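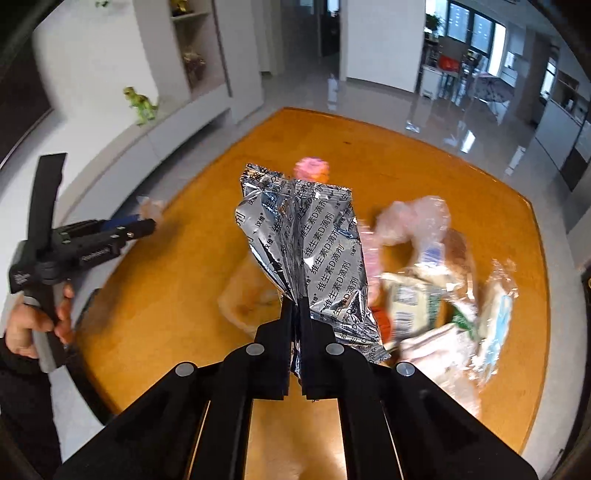
Foil pouch of vitamin D drops in the jaws, groceries waiting on the table.

Is the Treltport hand gripper kit any good for crinkly packaging?

Posted in Kits & Gear, October 14, 2022

I've had the two-gripper Treltport set for a few weeks and I'm having a great time with it, so please don't read this as a complaint! You hold one in each hand, do an ordinary chore with them, and the recordings go off to train an arm. I've been doing a grocery sort at my table: pick a thing up, carry it over, put it down, next thing. Boxes are easy. Anything with a flat side and a bit of stiffness is easy.

Foil is where I get stuck. The pouch in my photo says 维生素D滴剂 all over it, and I chose it because it's shiny and folds up into a new shape every time you touch it. If I pinch low, the top fans out and hides whatever is behind it. If I pinch high, it swings around and I lose it on the way over about half the time. Plastic bags are nearly as bad.

I'm on the stock jaw pads. Perum sells a softer set for 45 dollars that's supposed to fit, and there's also the Salledwood upload plan, where they go through your recordings and send back notes. I can't decide which one to spend on first, or whether I just need more practice. Has anyone tried either with soft packaging? My table is glossy too, if that makes a difference.

treltfan_kitchen

Oh, I love this question, I spent most of June on exactly this (snack bags in my case, so many snack bags).

Get the pads. I held off for ages thinking they'd be the same rubber in a different color, and I was wrong. They give a little when they close, so the foil folds into them and stays there, where the stock ones tend to squeeze it out the end like a watermelon seed. They do fit the Treltport jaws, but the screws that come with them are a hair too long, so keep your old ones. Swapping both grippers took me 45 minutes the first time, mostly because I dropped a screw down a heating vent.

On where to pinch: low is right, keep doing that. You want the jaws around the thickest part, and on most pouches that's near the bottom. For the thing about it hiding what's behind, tip your wrist a little before you close, so the loose end leans off to one side. It feels awkward for the first couple dozen and then your hand just does it.

Also, slow down on the approach. I was jabbing at everything. Once I started pausing above the item for a beat before going in, my keepers went way up. I did one run of 165 picks with the new pads and dropped 4, and two of those were the same bag of dried mango, which I have since eaten.

The glossy table is fine for gripping. Things slide when you nudge them, so come straight down on them and don't scoop. I'd watch out for window glare more than anything. Foil plus sun gave me clips that were basically white in the middle. I pull the blind now.

Have fun with it, it's such a neat kit!

mangobag

I can speak to the Salledwood plan, I was on it for 2 months. Good points: the notes are written by a person, they're specific ("you're letting go before it touches the table" was one of mine, and it was true), and they come back within the week. They also pointed out that I always used my right hand for the hard items and left for the easy ones, and I had no idea I was doing that.

Less good: they want every clip trimmed so it starts and ends with the jaws open, and you have to do the trimming. It's tedious. And their advice on soft packaging was thin, pretty much "mix in more of it." So for your foil problem in particular I'd agree with the pads first. If you do sign up later, save a batch of your messy clips to send in along with the tidy ones. Those got me the best comments.

One more thing, tighten the strap on your other gripper before a long session. Mine was loose and my wrist was sore by the end of the night.

northporch

The Kovačević pads fit too and they're cheaper. Never tried them on foil, only on boxes and a loaf of bread. The bread was OK, a bit squashed.

dee_h_42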